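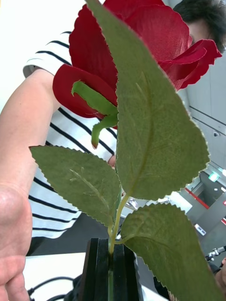 *仿真红玫瑰。花瓣为布面质感，叶缘有细锯齿，中脉清楚。*

# 仿真花

**仿真花**，也叫人造花、假花，讲究一点的铺子会写“仿真花艺”，我外婆那一辈一律叫“绢花”，管它是不是绢做的。指的是用织物、塑料、纸、绒、乳胶之类的材料模仿鲜花、叶子和枝条做成的东西，用来装饰、陈列、拍照、做头饰、上坟、上课，用途多得我每次想列全都会漏掉几样。这个条目最早是我给Skiltach手作馆的网页写的，最近一次大改是2022年6月3日星期五，把叶子那一节整个重写了，原来那版我自己看着都脸红。

先说一句：我写得比较啰嗦，偏玫瑰和绣球，因为我手上这两样最多。喜欢兰花的朋友请多包涵，兰花我真的不熟。

## 名称

中文里的叫法很乱。“绢花”本来只说用丝织品做的；“绒花”是把蚕丝绒条绕在铜丝上做成的，南京的最有名，看起来毛茸茸的，和我们平时在花市买到的完全是两码事；“通草花”用的是通脱木的茎髓，切成薄片，沾一点水就能捏，干了以后特别像真花瓣，扬州和北京都有人做；“纸花”就不用解释了，皱纹纸那种大家小学都做过吧？

“仿真花”是后来的统称，现在多半指批量做的、带塑料茎和布花瓣的那一类。我在这篇里说“仿真花”，没特别注明的话，说的就是它。还有一个词叫“手感花”，摸上去有点凉有点润，花瓣表面覆了一层软胶。卖家爱把它写成“真触感”，贵，我也买。

英文常见的是 artificial flowers 和 silk flowers，后面这个说法跟中文的“绢花”犯一样的毛病：标着 silk 的，里头多半是涤纶。

## 历史，很短的一段

用别的材料仿花这件事很古老。中国古代妇女簪花，真花假花都簪，宋代男人也簪，逢节庆皇帝还会赐花给臣子，里面就有用罗、绢做的。新疆吐鲁番的阿斯塔那古墓里出过唐代的绢花，颜色到现在还看得见，我第一次看到图录的时候盯了半天，花的搭配比我们馆里好几位学员（包括我）都强。

欧洲那边，意大利和法国都有过很发达的制花行业，给帽子和礼服做花。做花的工具里有一种烫头，前端是个金属球，烧热了往布瓣上一压，瓣就鼓起来了。日本后来把这套学得很细，现在很多手工教材里的烫花工艺都能看到影子。我上的第一堂烫花课就是Hildegard Wiegand教的，她那套烫头是旧的，木柄都磨出凹来了，不许我们碰，只许看。

塑料进来以后事情就变了。注塑的茎、模切的布瓣，一朵一朵套上去，价钱掉下来，花也就到处都是了。

## 构造

拿一枝最普通的玫瑰来说，从上往下是这样的：花头、花托和萼片、花茎，叶柄和叶子从茎上分出来。我喜欢把旧花拆开看，拆过之后挑花的眼光会变。

### 花头

花头一般由好几层布瓣套在一根芯子上。每一层是一整片，中间打孔，周围裁成几瓣，套进去再转个角度，让瓣与瓣错开。最里面那层卷成一个小卷儿，外面几层越往外越大，边缘往外翻。好的玫瑰外瓣翻得有深有浅，有的地方卷回来，有的地方撑开；便宜的呢，每一瓣翻得一模一样，像一叠蛋糕纸托。

红色是最难的。深红的布在室内灯下容易发黑，花心那里尤其明显，瓣与瓣挤得紧，光进不去。有的厂会把里层染得稍微亮一点来补，有的不管。我比较喜欢不管的，真玫瑰也是这样，越往里越暗。

### 萼片

萼片就是花头底下那几片尖尖的绿色小片。买花的时候很少有人翻过来看，我是一定要看的！萼片最能看出做花的人有没有看过真玫瑰。真玫瑰开到后来萼片会往下垂，长短也不齐，有的还会卷。做得用心的仿真玫瑰，萼片是细长带尖的，有的贴在瓣上，有的垂下来，尖上还可能带一点红。偷懒的就是一个绿色的五角星，平平地托着，跟圣诞装饰似的。

### 叶子

终于到叶子了，我可以讲一下午。

玫瑰叶是羽状复叶，一根叶柄上长几片小叶，小叶椭圆，边缘有锯齿。仿真花的叶子大多是布料模切，再用热压模把叶脉压出来，中脉最深，侧脉浅一些。锯齿要细才好看，刀模一钝，齿就变成毛边，远看没事，近看像被虫子啃过。

叶脉的颜色也有讲究。有些叶子中脉比叶面浅，偏黄绿，这是印的或者染的；有些只有压痕，没有颜色差别，要侧着光才看得清。前一种放在橱窗里很讨巧，后一种我觉得更耐看。Hartmut Thiele跟我争过这个，他是做橱窗的，他当然站前一种。

叶片表面有两大类：一类哑光、略带绒感，颜色灰一点，接近鼠尾草那种绿；一类发亮，塑料感强，适合做山茶、冬青这些本来就亮的叶子。玫瑰用哑光的更像。买来的叶子如果折痕很深，别急着嫌弃，蒸汽一熏多半能平，后面“整理”那节会写。

### 茎

茎的里面通常是铁丝，外面包一层塑料。粗的那种直接注塑，带节、带刺（刺是软的，放心摸），细的叶柄是单独的小塑料件，一头有个小套口，往主茎的小桩上一插。插口松了是最常见的毛病，叶子一提就掉，抽屉里那些没主儿的小叶枝都是这么来的。

茎上的节也值得看。有的茎做得光溜溜一根到底，有的隔一段有一圈棱，旁边再冒出一个短短的侧桩。带棱的茎插在花泥里不容易打转，我买散茎只买这种。

## 散件与配件

仿真花和鲜花有个很大的不同，它可以拆了再配。花头、叶枝、茎常常能分开买，也能从旧花上拆下来重新用。我们馆里上课之前会把散件先摊在桌上，让大家先选叶子，再选花。顺序是我定的，有人不习惯，总觉得花应该先挑，可是先挑花的人最后往往拿一把叶子乱塞。
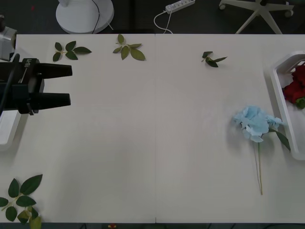 *白色桌面上的散件：几枝大小、深浅不同的绿叶，右侧为一枝蓝色仿真绣球。*

选叶枝主要看三样东西：大小、绿的深浅、叶子往哪边长。深浅这一条最容易被忽略。同一枝花上全用一种绿，看着会死板；掺一两片偏黄的、偏橄榄色的，马上就活了。真的植物也是这样，新叶老叶颜色就是不一样嘛。

叶枝的方向指的是叶子在梗上怎么散开。四面散开的，适合垫在花头底下当“裙子”；往一边伸的，适合插在外沿，让整瓶花有个去处。特别小的、叶子又细又少的那种，别扔，填缝用它，或者夹在书里当书签（我真的这么干，现在家里有好几本书里都夹着）。

常用的配件还有这些：

- 花艺胶带，绿的和棕的各备一卷，拉开了才有黏性，新手总说买到了次品
- 铁丝，粗的接茎，细的绑叶
- 干花泥，灰褐色，跟插鲜花的绿色湿花泥不一样，别混用
- 钳子，剪仿真花茎千万别用剪花剪刀，里面的铁丝会把刃口崩掉
- 热熔胶，固定套口用一点点就够

干花泥的牌子我用过Flisia，也用过Gerlach。Flisia偏软，细梗好进；Gerlach硬，茎粗的花站得稳，就是掉渣掉得厉害，插完得把桌子擦一遍。Marwa Tahiri只用Gerlach，她的花都很高，有一回做了一瓶茎长60厘米的，放门口当屏风，软的那种确实撑不住。

## 常见种类

### 玫瑰

卖得最多，做得最好的和做得最差的都在这里面。选的时候翻过来看萼片，再捏一下叶柄的套口，我基本就靠这两下。花苞款比盛开款容易做得像，盛开款要看外瓣翻卷得自然不自然。

单枝玫瑰很考验叶子。一大把放在一起的时候叶子差一点没关系，单枝插在细颈瓶里，叶子和花就是一对一地给人看，哪片歪了都明显。我一般会让一片叶子斜着搭到花头前面一点，挡掉一部分花，看起来没那么端着。Hartmut Mühlbauer说这样浪费花头，他卖花头的，可以理解。

### 绣球

绣球的花头是许多小花挤成的一个大团，每朵小花是一小片模切布，四瓣的最常见，插在分叉的塑料小梗上。绣球的优点是显大，一枝就能撑起一个瓶子；缺点是容易掉小花，搬一次家掉一地。掉了的小花捡起来，点一点胶插回去就行，少几朵也看不出来。

蓝色的绣球是我个人的偏爱。真绣球的蓝跟土壤有关，酸性土里植株能吸到铝，不少品种就偏蓝，碱性土里偏粉。仿真的当然没这个问题，要什么蓝有什么蓝，麻烦的恰恰是选择太多，有的蓝得像洗衣粉。我的土办法是把花拿到窗边看，窗边还顺眼的再带走。

绣球的叶子又大又宽，跟玫瑰叶不能混着用。你别笑，我见过很多次，买散件的时候顺手抓了一把玫瑰叶配在绣球下面，远看过得去，懂花的人走近了表情就很微妙。

### 牡丹、芍药

层数多，压得扁，运输里最容易变形。买回来一定要整理。牡丹叶有分裂，做得对的很少，能遇到算运气。

### 枝条类

尤加利、柳枝、樱花枝、各种果子。枝条的好处是可以弯，铁丝够硬的话弯成什么样就是什么样。尤加利几乎跟什么都能配，所以现在到处都是它，我有点看腻了。

## 整理

花刚从袋子里拿出来是扁的，叶子折着，花瓣贴在一起，很多人看一眼就说“照片是骗人的”，然后就那么插上了。真的，给它一点时间！

我的做法是从下往上。先把茎捋直，想要弧度的地方用拇指慢慢推，不要一下子折；再把叶柄一根根掰开，让它们分别朝不同方向；叶片有折痕的，用挂烫机隔远一点熏，手指顺着中脉抹平。最后才动花头，外瓣用手指往外卷，里面几层不动，或者只轻轻吹一口气。 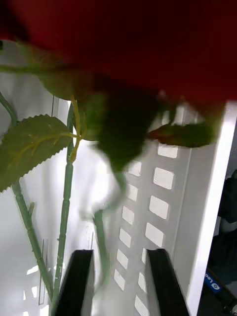
一枝花整理的时间差不多等于泡一杯茶，急性子的人会觉得很长。多枝一起弄的时候我习惯先把所有的茎都理好，再回头理所有的叶子，这样手势不用换来换去。几枝茎靠得近，锯齿边的叶子会互相勾住，布边毛了就更爱勾，这时候别扯花头，捏着茎的下半截轻轻转开。扯花头的后果就是花头在你手里，茎留在瓶里，我干过，还是当着学员的面。

蒸汽要小心。涤纶不怕一点点热气，但是热熔胶怕，熏太近花瓣会松。手感花那层软胶也不能熏，会发黏，黏了就救不回来了。

花瓣边上有线头的，用小剪刀剪，不要用火燎。网上有人教用打火机，我不推荐，深色布燎过以后边上会有一圈硬硬的黑，像烤焦的面包边。

## 清洁

灰是仿真花最大的敌人，比太阳还厉害。日常用软毛刷或者吹风机冷风档，顺着花瓣往外吹。浴室和厨房里的花会积油灰，那就得洗了。

布花能不能洗，先拿一片叶子背面试。用湿棉签擦一下，掉色就别洗了，红色和蓝色尤其要试。不掉色的话，凉水里加一点中性洗涤剂，倒提着花在水里晃，别搓，晃完用清水再晃一遍，倒挂晾干。茎里有铁丝，底端的切口容易进水生锈，晾的时候让切口朝上，就是这个道理。

我现在用的洗涤剂叫Boroton，是Alžběta Procházka推荐的，她做舞台花，戏演完了一筐一筐地洗。她的配法是2升凉水加一小勺，泡的时间很短，从不用热水。我照她的来，目前为止洗坏的只有一枝便宜的紫色康乃馨，那枝本来就掉色。

盐袋法也有人用：把花头和粗盐一起放进袋子里摇，盐会把灰带下来。对布花有一定效果，缺点是盐粒会卡在花心里，得倒着拍半天。我试过一次就不试了。

## 收纳

换季要收花。8月是我每年收春花、拿秋枝的时候，馆里最热，一边收一边流汗。原则很简单，花头不受压，叶子顺着一个方向，别放在潮的地方。

长盒子最好，茎平放，花头交错，一头一枝这样排。没有长盒子可以倒挂，挂在柜子里，外面套一层透气的布，不要套塑料袋闷着。散叶枝我按颜色深浅分在抽屉里，玫瑰叶单独一个抽屉，其他的全混在一起，因为我懒。

馆里现在存着超过30种散叶，听起来很整齐，实际上标签贴得乱七八糟，有一格写着“绿，好看的”。

## 使用场合

家里摆放占大头，然后是橱窗、婚礼、舞台、拍摄。花粉过敏的家里、有猫的家里（百合对猫是有毒的，真百合不要带回家）、没有窗的过道，仿真花都很合适。不过猫会啃塑料叶子，摆高一点。

墓园里用得也多，各地规定不一样，有的地方不让放塑料的，去之前问一下。

还有一种场合是教学。Skiltach的入门课分3次，第一次只讲叶子，第二次讲单枝，到最后一次才做瓶花。有学员抱怨第一次回家手里就拿着几枝叶子，家里人问花呢。她后来还是上完了，做了一瓶绣球，很漂亮。

## 争议

环保这件事得说。仿真花大部分是涤纶和塑料，没法自然降解，里面又包着铁丝，回收起来很麻烦。支持的人说它可以用很多年，鲜花的种植、冷藏和运输也有代价；反对的人说，真用很多年的人有多少呢？我两边都觉得有道理。我自己的做法是少买整束，多买散件，坏了修，修不了拆，花头烂了叶子还能用。

另一个争议是审美上的，“假花俗气”。这话我从小听到大，早些年那种发亮的塑料花插在玻璃瓶里，瓶里还放彩色石子，确实……我外婆家电视机上就有一瓶，红的，积了灰也不许人动。后来那瓶归我了，现在摆在我工作台后面的架子上，叶子是后配的，花头还是原来那几朵。

## 参见

- 绒花
- 通草花
- 压花
- 干花与永生花（永生花是真花处理过的，常有人问，所以写在这里）
- 花艺胶带

“通草花”那一条还空着，等我去学完再写。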